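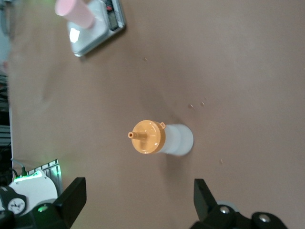 Thread on last night's county supervisors meeting in Brakgate, for those of you who had dinner to make. It ran until 11:40 p.m. I'll go item by item.

1/ The big one was the ambulance contract. The county has used Promedov for the east side since the old hospital district folded. The contract is up at the end of June, and staff asked the board for a one-year extension at the current rate.

2/ The extension did not pass. It did not fail either. The board voted 3-2 to put it off until the second meeting in April, so the company has a contract for now and no promise of one after that.

3/ The sticking point is response time. The contract says crews have to reach 90 percent of urgent calls on time. Staff's report put the east side at 69 percent for the winter quarter. Supervisor Lemieux read that number out loud three times.

4/ Promedov's regional manager said the winter figure includes calls where crews were stuck outside the emergency room waiting to hand off a patient. He said the county has always let them leave those out. The county counsel said she would have to look at whether that is written down anywhere.

5/ I asked her after the meeting. She said she would have to look.

6/ Speakers on this item: mostly people from the Deren area. Several said they now drive family members in themselves. One man said he waited long enough with his father that a neighbor came over with a truck and they took him in that. The board did not respond, which is normal. They are not supposed to during public comment.

7/ Kathleen Ó Ceallaigh, who spoke for the paramedics' union local, asked the board to extend the contract but add a staffing minimum for nights. She said the east side runs two rigs after 10 p.m. and that one of them is often covering somewhere else. The company did not dispute that.

8/ The vote to delay: Lemieux, Tran and the chair in favor. The two west side supervisors against. They wanted to approve the year and be done with it.

9/ Next item, the health clinic in Deren. This one did pass, 5-0, with very little talk considering the money. The county will put in the local match for the state grant. The clinic gets an added exam room and evening hours twice a week.

10/ The clinic saw 400 new patients last year. The director said most of them used to go to the office on Lemieux Street that closed. (No relation to the supervisor. The street was named for a rancher. I get asked this every time.)

11/ Evening hours depend on hiring a nurse practitioner. The job has been posted since before the holidays. The director said she has one good applicant and would not say more than that in public.

12/ Mental health beds. Short update, no vote. The county is still sending people out of county when the crisis unit is full. The crisis unit has 12 beds. Staff will bring back a cost estimate for adding more, but gave no date when the chair asked for one.

13/ Supervisor Tran asked if the estimate would be ready before the budget hearings. Staff said that was the goal. She asked if the goal was the same as the plan. Staff said they would get back to her.

14/ The petition. A group that wants the ambulance service brought in house, run by the county fire department, turned in signatures at the start of the meeting. They say they have more than 2,000. The clerk has not checked them yet.

15/ To be clear about what the petition does: it asks the board to study the idea. It does not put anything on the ballot. I have seen two posts this morning saying there will be an election. There will not be one from this.

16/ The fire chief was in the room and was not called on. When I caught him in the hallway he said he would do the study if the board told him to and that he did not have the people to run ambulances today.

17/ Also approved on the consent list without discussion: new flooring for the public health office, a mosquito control agreement with the city, and a small raise in the fee for a food vendor permit. If you run a taco stand, that last one is for you. It starts with renewals this summer.

18/ Pulled from the agenda: the talk on the animal shelter vet contract. No reason given. I'll ask.

19/ Couple of replies to what's in my mentions. Yes, the video is up on the county site, and the ambulance item starts a little after the two hour mark. The sound drops out for part of the public comment. The clerk knows.

20/ No, I don't know how the chair will vote in April. He voted for the delay but said nice things about the company on the way there. He told me he wants to see the handoff times broken out by month. Staff said they can do that.

21/ Correction to number 9: evening hours are planned for twice a week to start, and the grant would allow three. The director wants to see how the first few months go. Thanks to the reader who wrote in.

22/ The health subcommittee meets Monday at 4 p.m. in the small room upstairs, and the ambulance numbers are on that agenda too. Public comment is at the beginning, so get there early if you want to speak. I'll be posting from there.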